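Notebook, hand-held gripper work, Ladville
September 2020

Third morning lost to the grip-force fault, so I am writing it down in full before my version of events improves with age.

What happened. Lakmal Sikder and I were recording table-clearing runs with the Pletolik gripper. Squeeze limit set to 10 N in the config, same as always. On run 2 of the morning the fingers closed on an open drink bottle, reached the limit, and kept going. The bottle folded at the waist and delivered its contents upward, then outward, then into my sleeve. Lakmal hit the stop. The stop did nothing for long enough that he pulled the battery, which is the correct procedure now and was a hunch at the time.

No injuries. One shirt. My thumb had been near the fingers a moment earlier to straighten the bottle, and I would like that sentence to bother whoever reads this as much as it bothers me.

First theory (mine, wrong): worn ridges slipping, controller squeezing harder to make up for it. Swapped the pads for the spare set. Same thing on a foam block.

Second theory (Lakmal's, half right): the force reading was stale. He logged the raw channel against the motor current. Current climbs the way you'd expect, force climbs with it, then force goes flat at 8.97 and stays flat to the last digit while the motor digs in. The log prints it as 897 because somebody saved on decimal points. So the controller sat there believing it was just shy of target and politely asked for a bit more, over and over.

Stop button: the release command goes through the same queue as the force updates. With the queue stuck, the stop waits in line behind the thing it is meant to stop. I drew this on the whiteboard and we both looked at it for a while.

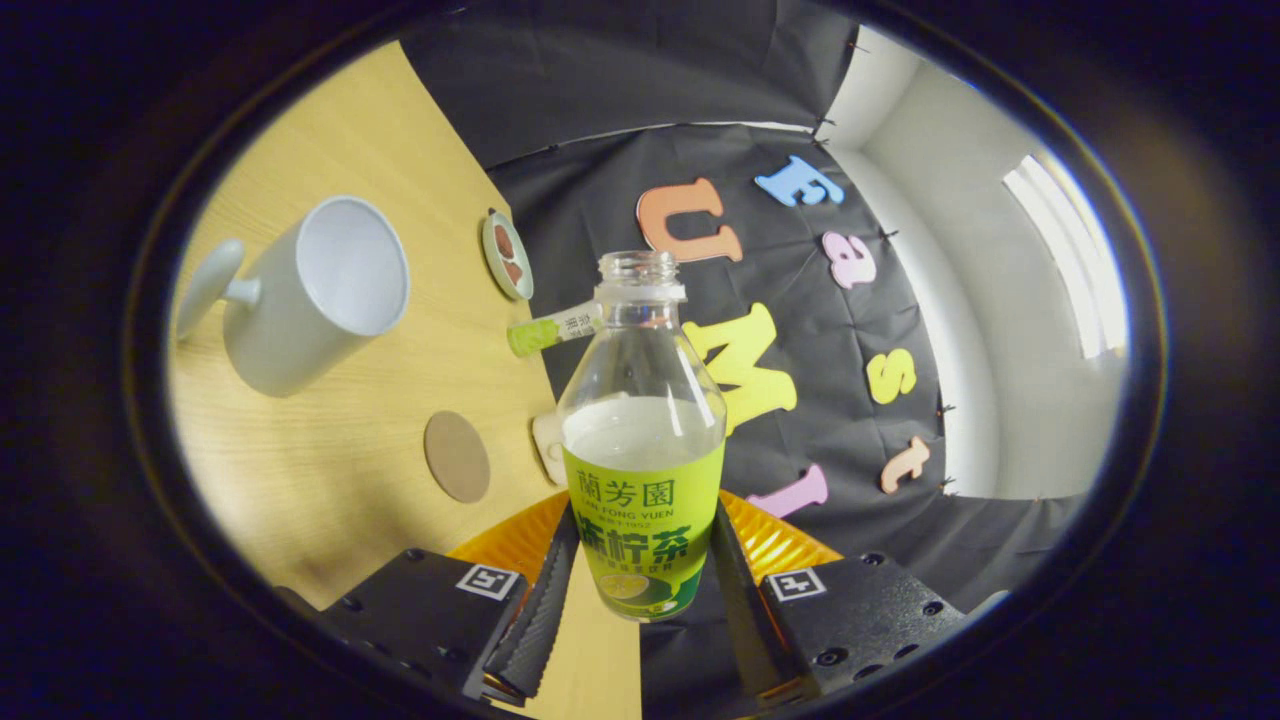 Cause, as far as we have it: the Likwood driver drops the sensor connection without an error when the tag tracker hogs the bus, and hands back the last good value forever. Tracking load goes up when both finger tags are in full view, so the fault likes exactly the kind of grasp we do all day. The lemon tea bottle is a nearly perfect victim. The fingers take it low on the label, both marker stickers face the camera, and with the cap off there is nothing to keep the milky stuff inside if the plastic gives. A capped bottle would at least have put up a fight.

Lakmal points out that we saw a frozen reading in May and I closed it as "cable." I have checked and he is right. The cable was replaced. It was a very nice cable.

Changes made today:
Force reading now carries a timestamp. Anything older than 200 ms opens the fingers and ends the run.
Current limit set in the motor itself, below bottle-crushing level, where no software of ours can have opinions about it.
Stop taken out of the queue and wired to motor power. Fingers go slack, object falls, we live with it.
No hands between the fingers with power on. Use the stick. The stick is on the hook by the door, and it should go back there.

Tested by pulling the sensor plug in the middle of a grasp on the foam block. Opened every time we tried it. Tested the stop the same way, fine. Have not yet tested with the tracker loaded up on purpose, and until that's done I don't consider this closed, whatever the ticket says.

Still open:
Earlier recordings may have flat stretches in the force channel. Lakmal is writing a script to find them. I expect to dislike the result.
Likwood support wants to know if we tried a different cable.
Miah project is borrowing the second gripper on the old firmware. Called them, left a message, then sent mail with STOP USING IT in the subject line. No answer yet. Walk over after lunch.
Table is still sticky at the window end.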